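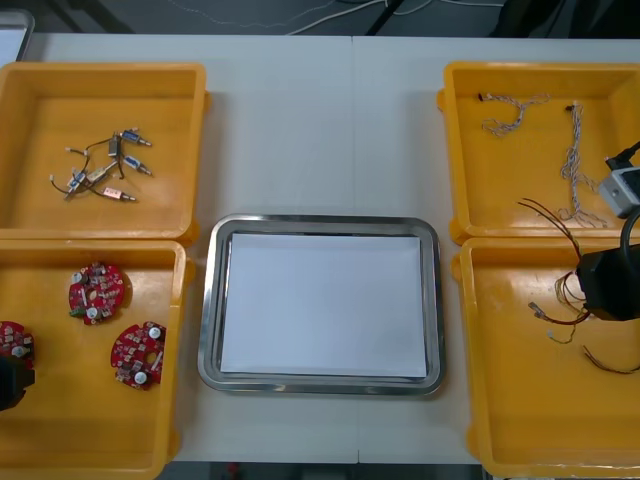 3.2 工位布置与物料摆放

本节说明小件配套作业的工位怎么布置。配套作业的内容比较简单:操作者从几个料盒里各取规定的零件,放进一个托盘,托盘放满一套以后交给下一道装配。作业虽然简单,但是在我们的观察里,同一批零件因为摆放方法不同,取料的顺畅程度差别很大。所以我们把摆放方法单独写成一节,希望别的研究者能够照着重做。

图 3 给出工位的基本形式。桌面为白色,上面有四个黄色塑料料盒,分成左右两对,中间放一个长方形的不锈钢托盘,托盘里铺一张白纸。左上的料盒装带导线的小型圆柱形执行器,左下的料盒装红色的圆形电路板。

图 3 配套工位的布置。左右各两个料盒,中间为托盘。

选择对称布置有两个考虑。第一,左右两侧到托盘的距离比较接近,操作者不需要总是向一个方向转身。第二,托盘在中间,料盒在两边,每次取料的路线都是从外向内,两只手的路线不容易交叉。我们在预备试验里也试过把料盒排成一行、托盘放在前面的方法。这种方法占用的桌面深度较大,最远的料盒取料时手臂要伸直,参加者普遍觉得累,后来没有采用。

托盘的位置以桌子为参照。我们的桌子由两块台面拼成,中间有一条很细的接缝。每次试验开始以前,先按照接缝把托盘放好,再放料盒。接缝并不要求正好对着托盘的中心,只要每次偏移的方向和大小一样就可以。用接缝作参照比贴胶带方便,桌面擦洗以后也不需要重新贴。

3.3 料盒

料盒为浅型,四角是圆的,边沿较厚。我们比较过 Dolel 的深型料盒和浅型料盒。深型料盒能多放零件,但是零件落到盒底以后,手指要伸进去找,而且盒壁会挡住视线。对于执行器这样小的零件,浅型料盒更合适。厚的边沿也有用处,移动料盒的时候可以直接捏住边沿,手不碰到里面的零件。

四个料盒用同一种颜色。有的工厂习惯用不同颜色区分物料,我们最初也打算这样做。但是颜色不同会给参加者额外的提示,在本研究里,我们想知道参加者只看零件本身时怎样判断,因此统一用黄色。黄色与红色电路板的对比比较明显,与深色导线的对比也足够。米色的零件在黄色底上稍微难认一些,这一点在第 5 节还要讨论。

3.4 带导线零件的摆放

在全部物料里,带导线的执行器最难处理。执行器本体很小,形状接近圆柱,一端有金属轴,另一端引出细的深色导线,导线末端是白色的小接头。几个执行器放在一起,导线很快互相缠绕。操作者想拿一个,常常提起来两个或者三个,然后必须放下来分开。

缠绕的程度很难用一个数字表示。我们采用了一种粗略的分级,由记录人员在取料以前目测判断:

一级:导线没有交叉,每个零件可以单独提起。
二级:导线有交叉,但是没有打圈,轻轻抖动可以分开。
三级:导线有打圈或者互相穿过,需要两只手分开。

本文的主要试验有意保留缠绕状态,没有事先整理导线。理由是实际的生产现场里,这类零件多数是成袋倒进料盒的,没有人会一根一根理顺。如果试验里全部理顺,得到的取料时间会偏短,对现场没有参考意义。零件也不按颜色排列。执行器的外壳有蓝色、米色、深灰色等几种,颜色在本研究里不作为挑选的依据,参加者事先已经知道这一点。

参加者在说明里得到的取料规则只有 2 条:取执行器时捏住本体,不拉导线;如果带起别的零件,先放回原来的料盒,再重新取。第二条规则看起来会浪费时间,但是在预备试验里,有人把缠在一起的零件带到托盘上方再分开,零件掉在桌上的情况比较多。

3.5 电路板的摆放

圆形电路板没有导线,不会缠绕,它的问题在于表面。板的一面有密集的小元件,另外有一个白色的较大元件。如果板与板重叠,下面一块的元件可能受到摩擦。因此电路板在料盒里尽量平放,元件面朝上,并且不要堆叠。每个料盒里的板不宜多放,宁可中途补料。

圆形也带来一个小的困难:板没有直边,操作者不容易判断方向。以白色元件为标记可以解决这个问题。放进托盘的时候,要求白色元件朝向操作者一侧,这样检查人员看一眼就知道方向是否一致。取板时手指夹住板的外缘,不按元件面。

3.6 托盘和衬纸

托盘选用不锈钢,主要因为容易清洁,形状也稳定。它的边沿经过抛光,有一些反光,在强的顶灯下面会影响观察。我们把顶灯调暗一档,又在盘底铺白纸,反光的影响减小很多。衬纸还有另外两个作用:零件放下去时声音较小,不容易滑动;纸上如果留下灰尘或者碎屑,可以很快发现。

衬纸应该平放在盘底,纸边不要翘到盘壁上。我们使用过 Plondard 的白色衬纸和普通打印纸,没有看出明显的区别,后面的试验都用普通打印纸。每完成 5 套更换一次。

3.7 试验次序

共有 22 名参加者,合计完成 200 套配套作业。开始以前,参加者可以自由练习,练习的数据不计入结果。每套作业从空托盘开始,到参加者举手表示完成为止。两套之间,记录人员补齐料盒,检查托盘的位置,并且记下执行器的缠绕等级。零件由 Dristik 提供,均为不再用于销售的样件,同一个零件会反复使用,所以导线的弯曲形状随着试验次数逐渐增加。为了减小这个影响,我们在 12 月的中期检查时更换了全部执行器。

取料时间的统计方法参照我们在 McIntyre 车间做的前期工作,这里不再重复。各种摆放条件下的结果见第 4 节。

联系作者:请使用投稿系统的留言功能 | 版权归作者所有,保留所有权利 | 返回页首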